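Dimanche 24 mars 2019

Reprise du dossier garantie des coffrets Wadent, modèle mural. Objet de l'entrée : fixer ce que l'atelier prend en charge sur l'enveloppe, ce qui repart chez le fabricant du composant, et dans quel état le matériel doit nous revenir.

Point de départ : le retour du site de Drolimmont. Coffret ouvert à l'atelier, joint de porte écrasé côté charnières, traces de poussière fine sur le fond. Le ventilateur tourne mais avec un bruit de palier. Le client demande le remplacement de l'ensemble au titre de la garantie. Deux choses distinctes à traiter séparément.

1. Joint. Fabrication maison, donc couvert. Dureté relevée en quatre points, valeurs conformes sauf dans l'angle bas côté charnières. L'écrasement correspond à une porte montée avec les cales de transport encore en place. La notice dit de les retirer avant la mise en service, mais la phrase est en page 7, après le raccordement électrique. À remonter en tête de notice. Pour ce retour : joint neuf fourni, main-d'œuvre à notre charge, sans reconnaissance de défaut.

2. Ventilateur. Composant Chaimongkol, non fabriqué par nous. Garantie du constructeur d'origine, transférée au client avec la facture. Le formulaire de retour exige le numéro de lot, qui se trouve sur la face arrière du moteur et qu'on ne peut lire qu'après dépose. Prévoir de le reporter sur la fiche de contrôle final, sinon il faut démonter à chaque réclamation.

Date de départ de la garantie : le texte actuel dit « livraison », le bon de commande dit « expédition ». Sur le dossier Drolimmont l'écart est de 31 jours, matériel resté en douane. Sans conséquence ici, on est loin de l'échéance, mais il faut une seule formulation. Proposition : date d'expédition figurant sur le bordereau, pour tous les pays. À valider avec le service commercial avant l'impression de juillet.

Essai complémentaire fait dans la foulée : coffret n° 453, même série, pris en stock. Porte fermée avec cales, une nuit, puis cales retirées. Le joint ne reprend pas complètement sa forme dans l'angle bas. Même essai avec le joint Munomberg (mousse plus souple, profil identique) : reprise correcte à l'œil, pas de mesure faite, le comparateur est en étalonnage. À refaire proprement avant d'en tirer quoi que ce soit. Ne pas citer cet essai dans la réponse au client.

Exclusions à réécrire. Version actuelle trop vague (« mauvaise utilisation »). Je propose :
- perçage de l'enveloppe en dehors des zones prémarquées ;
- nettoyage au jet ou à l'air comprimé sur les filtres ;
- fonctionnement porte ouverte ou filtres absents ;
- remplacement d'un composant par une référence non listée.
Le perçage est le cas le plus fréquent dans les retours de l'an dernier. Les presse-étoupes ajoutés sur le dessus reviennent presque toujours avec de l'eau dedans.
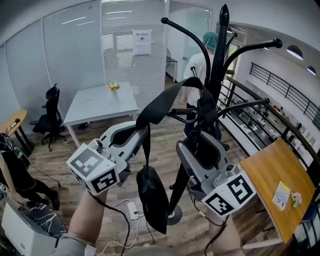
Portemanteau noir, sac suspendu par sa bandoulière, pince droite sur la sangle.

Frais de port : aller à la charge du client, retour à la nôtre si la prise en charge est acceptée. Rien d'écrit pour le cas mixte, comme celui-ci (joint couvert, ventilateur renvoyé ailleurs). J'ai appliqué la règle la plus simple : si une pièce de chez nous est remplacée, on paie le retour. À confirmer.

Emballage : le coffret est arrivé posé sur la porte, sans calage intérieur. Ajouter au formulaire de retour une ligne sur la position de transport (fond vers le bas) et demander des photos avant expédition.

Reste à faire :
- réponse écrite à Drolimmont, joint et ventilateur dans deux paragraphes séparés ;
- numéro de lot du ventilateur sur la fiche de contrôle ;
- notice, déplacement du paragraphe sur les cales ;
- mesure de reprise du joint Munomberg au retour du comparateur ;
- le coffret n° 453 ne retourne pas en stock tant que son joint n'est pas changé. Étiquette rouge posée.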